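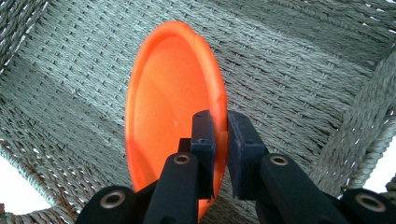
Isla Rewi wrote in to ask whether two sets of finger pads can be compared fairly by hand, or whether you need the gripper bolted to an arm first. By hand is fine for a first pass, as long as you hold everything else still. These are the steps we use.

## What you need

- Two hand-held grippers of the same model
- Two sets of finger pads. We compared the Stitska flat pads with the Laleo soft ones
- A shallow, round plastic object with a raised rim
- Something woven to put it in or take it out of
- A table you can reach across without leaning
- A log sheet, paper or spreadsheet

## 1. Fit the pads

Fit one type of pad to both grippers. Don't put one type on the left and the other on the right, or you will end up measuring which hand you write with. Tighten the screws, close the jaws slowly and check that the pads meet along their full length. If they touch at one corner first, loosen, square up and tighten again.

Wipe the pads with a dry cloth. Do this again at every change of pads.

## 2. Lay out the table

Put the woven basket towards the far edge and the round piece in front of it. Mark both places with tape. Run each cable off its own side of the table and leave enough slack to reach the basket without a tug. A cable that pulls at the end of a lift will look like a slip in your results. 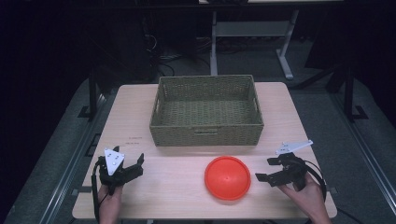 *A gripper in each hand, jaws pointing inwards, with the round orange piece in front of the basket.*

## 3. Do the rim pinch

The rim pinch is the grasp that separated our pads best.

1. Open the jaws and bring one gripper to the rim.
2. Put one pad on the inner side of the rim and one on the outer side.
3. Close until the piece stops moving between the pads. Don't squeeze further.
4. Lift, turn the piece on edge and hold for a slow count of three.
5. Put it down on the woven surface and release.

If the piece lies flat and you can't get a pad under the rim, tip it with the second gripper. Write "assisted" in the log when you do. Keep those attempts in the total but mark them separately.

## 4. Score it

Use three scores: held, turned and dropped. "Turned" means that the piece rotated between the pads but stayed up. Revathi Gounder scored our first session with only held and dropped, and we had to redo it, as most of the difference between pads was in the turning.

We ran 200 attempts with each set. The Stitska pads scored held on 172 of them. The Laleo pads were better at stopping rotation but snagged on the weave during release, so we now log the release in its own column.

Take a break when your grip gets tired. After 78 attempts in one sitting Revathi's scores began to drift, and a second person taking over brought them back.

## 5. Swap and repeat

Change the pads on both grippers, go back to the tape marks and run the same number of attempts. Use the same people in the same order.

## Known problems

- Thin rims can slide down between pad and finger. Grip higher up.
- Marker plates on top of the grippers must face the tracking camera. Check this before you start each block, and discard any block where tracking dropped out.
- Soft pads pick up fibres from the weave. Wipe them when you see any.

The log template is in the Solter folder, under "pads".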